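Kapitel 7
Greifplanung in der Simulation

Wie kommt ein Greifer an den Würfel, ohne die Dose daneben umzuwerfen? Jetzt wird es richtig spannend – Wahrnehmung und Bahnplanung arbeiten zum ersten Mal zusammen! Unser Planer Fustalon berechnet für jeden Arm 50 Bahnen und verwirft alle, die eine Kollision enthalten.

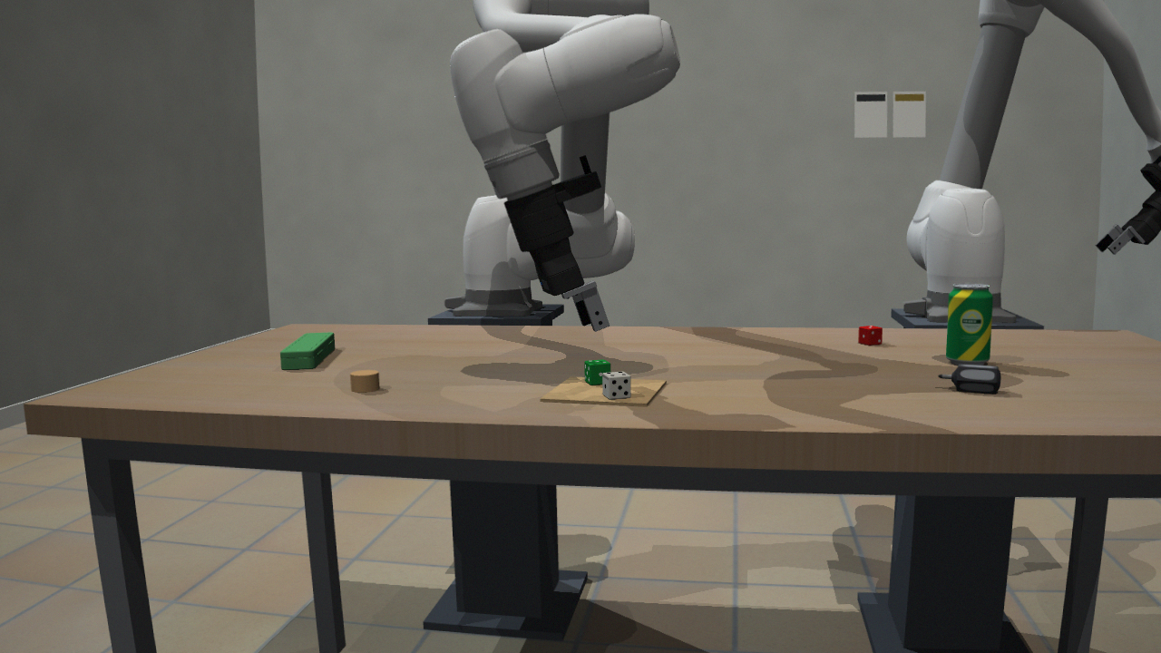 Welche der übrigen Bahnen ist nun die beste? Abschnitt 7.1 führt dazu eine Kostenfunktion ein, und in 7.2 planen wir für 2 Arme zugleich.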